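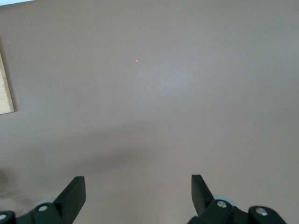

Paralegal / intake assistant, family law – Rovdale office
Part time to start, full time possible from October

Koutsoukos Family Law needs a second pair of hands. Small office, two attorneys, one paralegal (swamped). We do custody, child support, guardianships, name changes, and a lot of modifications of old orders. Not much trial work. Plenty of phones.

What you'd do most days:

Answer new calls and fill out the intake sheet. People call upset. You listen, you get the names and dates, you run the conflict check before anybody says too much.
Put together financial disclosures. Pay stubs, tax returns, day care receipts, the shoebox of everything else.
Draft parenting plans and support worksheets from our templates. Attorney reviews all of it.
E-file, calendar the hearing, calendar the response date, then check both again.
Chase signatures. Chase them again.
Walk to the courthouse when e-filing is down, maybe twice a month.

You do not give legal advice. Not on the phone, not by email, not to your cousin using our letterhead. If a caller asks "should I let him have the kids this weekend" the answer is always that an attorney will call back, and then you make sure one does.

What we need:

One year or more in a law office, court clerk's office, or legal aid. Family law is a plus but we'll train.
Paralegal certificate nice to have, not required.
Good spelling (better than this ad, it was written between hearings).
Comfortable with Zusto, which is our case software. If you've used any other case software you will pick it up in a week.
Spanish or Greek very welcome.
Able to keep your mouth shut. Rovdale is small and you will know some of these people.

Hours and pay: 24 hours a week to start, mornings preferred, hourly rate depends on experience and we'll tell you the number on the first call so you don't waste your time. Paid holidays. Parking behind the Florach building, our suite is 366, use the side elevator. We have about 185 open files right now, shared across the whole office – you would not be carrying them alone.

One thing on remote work. Two afternoons a week from home is fine after the first 90 days. Before that we need you here, too much of the job is learned by overhearing it.
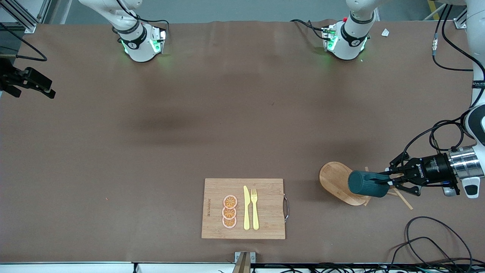 Naa Adjei: I started on this same desk with no family law at all, just two years at a clerk's window. First month is mostly disclosures and you will dream about bank statements. After that it gets a lot more interesting. The attorneys do answer questions, but write them down and bring them all at once, right after lunch is best. And please ask about the phones in your interview, some folks hate that part and its better to know.

What she said. We do ask every applicant to sit in on half an hour of intake calls before accepting, with the callers' permission.

To apply: resume, plus one short page telling us how you'd handle a parent who calls four times in a day about the same exchange schedule. No cover letter needed. No references yet, we'll ask later. Drop it at the front desk or use the form on our contact page, pick "Jobs" from the menu or it goes in with the client mail and sits there.

Applications close August 15, 2026. Interviews the week after, short ones, in person if you can. We will write back to everyone who aplies, might take us a few days.

Background check before the start date. We pay for it.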